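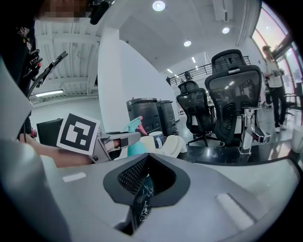
*A hand-held gripper, with a square black-and-white marker attached.*

I learned to dive at Sterkley, in a flooded quarry where the water in February is the color of weak tea. My open water course took four dives. By the end of it I could clear a mask, share air and hover for a minute if I didn't think about it too hard. I had a card that said I could dive to 60 feet with a buddy as clueless as I was.

I think four dives is too few, and I think most instructors know it.

The usual answer is price. The Sterkley course cost me 330 dollars, and a longer one would cost more. Caoimhe Tully, who taught me, says people compare shops on that number alone. Add two dives and 60 dollars and they book somewhere else. I believe her. But the same students go out and spend 600 on a regulator before they can hold a safety stop. The money is there. It goes to gear because gear is easier to want.

The other answer is that new divers will learn as they go. Some do. A lot of them dive once a year on vacation, in warm water, behind a guide who watches their gauge for them. On a boat out of Verel last year I shared a dive with a man who had carried his card for a decade and couldn't set up his own tank. He was polite about it and so were we. He was also out of air before the rest of us had used half of ours.

What I'd like is simple. Keep the course as it is, but make the first card provisional. Six more logged dives with any instructor or divemaster, and it becomes a full one. Shops could sell those dives at whatever price they like. Jarrah Whitelaw runs something close to this at his club in Bolger, and he charges 200 for the set. His members grumble about it in the first month — then they keep showing up after the six dives are done.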